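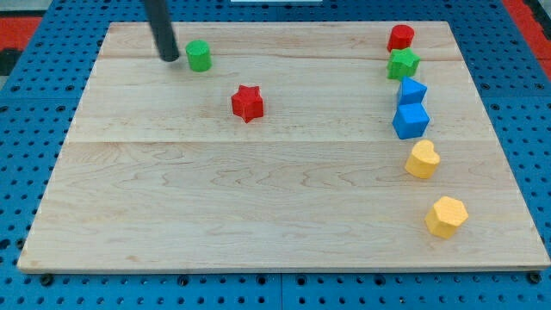
Can a robot put the toys away yet? Pliltex says nearly, so I drove out to its Jasosdale workshop to see for myself, and I came home with mixed feelings (and a very long list of chores I still have to do).

The company has been training its Hsiao arm on small tidying jobs, starting with colored blocks – stars, cylinders, a heart, that kind of thing. The task on my visit was simple enough: pick up the blocks and sort them by color. My nephew does it in 2 minutes when there's a snack involved. The Hsiao took 11, and it stopped dead once and needed a restart.

Still, I was rooting for it! The staff told me they have logged 2,046 practice runs so far, and that the arm used to knock over half of what it reached for.

Next up is a trial at the Zindis hardware store in May, where the arm will put stray parts back in their bins for 10 days. The store manager told me she'd be happy if it handled the washers. Laundry isn't on the schedule at all – I asked twice – and Pliltex won't give a price for a home version.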